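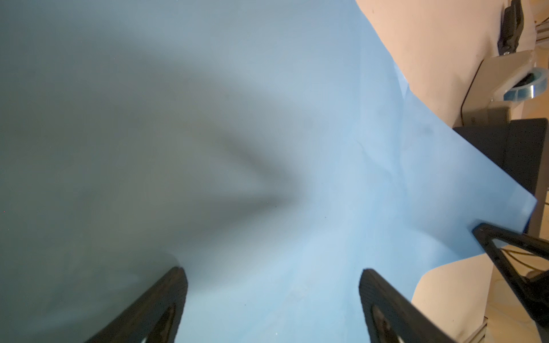
Left gripper on the blue sheet, wrist camera.

2nd June, by Natália Vieira
To: Sornham cell list

Dela Ofori wrote:
> Do you still change the finger tips every 2,000 cycles?

Hello Dela, no, we now do it at 1,000. The grey ones from Jestisden wore too fast on thin sheet.

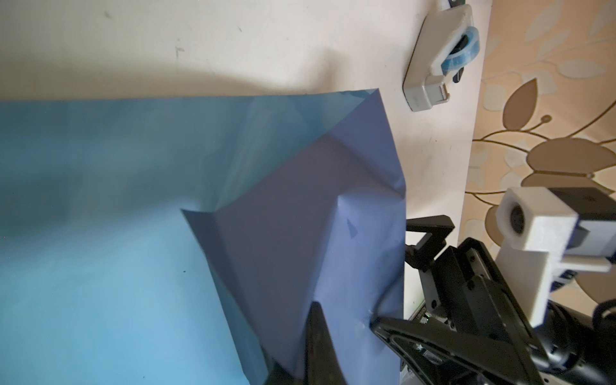 After the change I run 8 slow folds and check the centre of the grip. Please tighten the finger screws before you home the arm.

Natália

This site uses cookies.
Contact the list owner | Back to top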